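Stellside Kitchen Pack: Your Questions

I'm Tibor Tóth and I look after the Stellside kitchen pack here at Illico. These are the things people write in about most. Last tidied up April 13, 2026.

So what do I get?

A simulated kitchen you can run robot arm tasks in, plus the arm, the gripper and a starter bundle of 600 recorded runs. No hardware needed! You download it, open it, pick a task and off you go (or write your own, which is where the fun starts).

Do I get a camera on the gripper too?

Yes, and it's on by default. It looks out past the fingers, so you get both of them in view all the time, plus whatever they're heading for. A lot of the time that's plain old cabinet wood, and I'd keep those views in your training data.

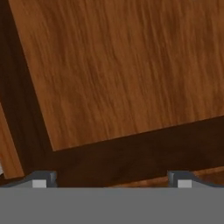 Gripper camera, fingers open, woodwork ahead.

Why does my gripper view look so much plainer than the room view?

Mostly because you're so close to everything! The gripper body is flat gray with no texture on it, and I like it that way. If you want scuffs and scratches, the Jamus add-on swaps in busier materials for the hand.

Can I move things around on the counter?

Please do. The plate, the cutting board, the oil and vinegar bottles and the potted plant can all be shifted, swapped or taken out. The coffee machine stays put for now, and so does the shelf with the utensils under it. I've been asked for a movable shelf and it's on my list for September.
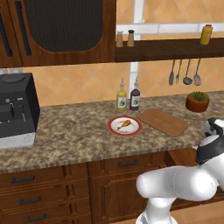 Is the food real food, so to speak?

It's a solid model, so the chicken drumstick has weight and you can pick it up, but you can't carve it. Sorry! Cutting is a whole other project (we call that one Illés, and it's slow going).

Can the arm work with a knife?

It can. The knife is its own object and you can set where it starts out. Begin with the slow speed setting, even in simulation, or you'll spend your afternoon resetting the plate and muttering at your screen.

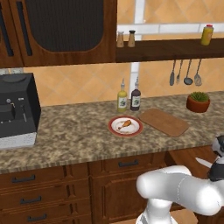
Room camera: knife blade by the gripper, chicken on its plate.

What does it cost?

$500 for a single seat, $900 for a lab license that covers up to 3 machines. Updates are included in both.

Will it run on my laptop?

If it has a proper graphics card, most likely. Try the free demo room first, and if it stutters, turn off the reflections and try again. Still stuck? Send me your log file and I'll have a look.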